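Ticket 3438
Title: Left gripper drops thin handles during tool bagging, both arms freeze afterward
Opened: 8/12/18
Station: Bondon bench, two-arm table
Control software: Urnaleo
Task set: Lacson (garden tools)
Status: Resolved, one item still being watched

What we saw

The left arm reaches for a garden tool, closes on the wooden handle, lifts it a little, and then the handle rolls out of the fingers. So far that's an ordinary bad grip. The strange part comes next! The software goes on believing it has the tool. The right arm, which is meant to hold the bag, waits for the left one to arrive, the left one waits for a "bag steady" signal, and the pair of them stay locked until someone hits stop.

It happens with the hand rake and with the small pieces that have short handles. It does not happen with the plant pot or anything else wide. No error shows up in the main window. The log just says HOLD, HOLD, HOLD until you kill it.

Safety note before anything else

On one of the freezes the left arm was restarted from the laptop without being homed, and it swung back toward the middle of the table faster than anyone liked. It touched nothing and no one was hurt. Until this ticket is closed:

- Press stop before reaching over the table, even if both arms look parked.
- Don't use the Resume button after a freeze. Use Home, then Start.
- Keep the speed slider at 5 or lower.

The Resume thing deserves its own ticket and now has one. Please read it if you run this bench.

First guess: worn finger pads (wrong)

Swapped the pads on the left gripper for new ones from the drawer. The first few grabs looked great and I got my hopes up. Then it dropped the rake, same roll, same freeze. Put the old pads back on to rule out a thickness difference. No change. The new ones are on now and can stay.

Second guess: cables pulling on the wrist (partly right)

The cables on the left arm make big loops between the joints, and with the arm stretched out toward the middle, the last loop was tugging the wrist over by a hair. I moved one tie and gave it more slack. The wrist now sits where it's told to. Drops got less frequent but did not go away, so this was a real problem and just not the main one. Very glad to have found it all the same, it would have bitten us later on something harder.

Third guess: the "got it" threshold (yes!)

The grip check looks at how far the fingers have closed. If they stop before fully shut, the software decides there is something between them. The setting for "fully shut" had been changed in July for the Flunimum parts, which are thick and chunky, and it never got changed back when we loaded Lacson again. With that value, even empty fingers counted as holding something, because the new cutoff sat below the point where the pads meet.

So the drop and the freeze were two separate faults, stacked on top of each other. The wrist was off, the handle slipped, and then the check that should have caught the slip said everything was fine. I love this kind of bug once it's over.

To confirm, I closed the left gripper on nothing at all and read the status line. It said HELD. Changed the cutoff back to the Lacson value, closed it on nothing again, and it said EMPTY. Did the same on the right gripper and got the same two answers.

Fix applied

1. Cutoff restored on both arms and saved into the Lacson task file, so loading the task loads the value. It used to live in the general settings, where any task could leave it behind.
2. Cable tie on the left arm moved.
3. Timeout added to the handoff. If either arm waits longer than 64 seconds, both stop and the main window says which one was waiting. I'd like that number much lower, but the slowest bag moves still need it.
4. Both arms homed and a fresh zero taken.

Test after the fix

Tools and bag went back on the table for a full session, trowel and rake included, with the left arm doing the handles and the right arm on the bag.

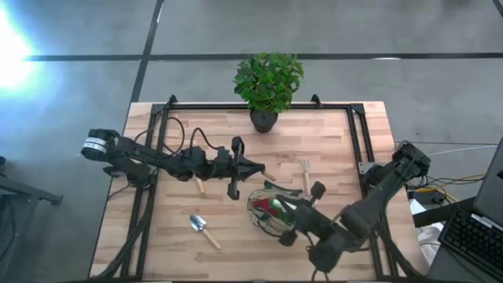 Results

Ran the whole task 5 times. One drop, on a short handle, and this time the arm noticed right away, backed off, and tried again by itself. It picked the handle up on the second go. Watching it recover without any help was the best part of my week! No freezes. The timeout never fired in normal running, so I set it off on purpose by covering the bag signal, and both arms stopped as they should.

Still being watched

Short handles are still the weak spot. The fingers sometimes close too near the end of the wood and the piece tips. A lower approach might help, and I want to try it before we touch the pads again.

If you see HOLD repeat in the log with nothing in the gripper, stop the arms, save the log, and add it to this ticket. Include which task was loaded before yours, as that would have saved me almost a full day here.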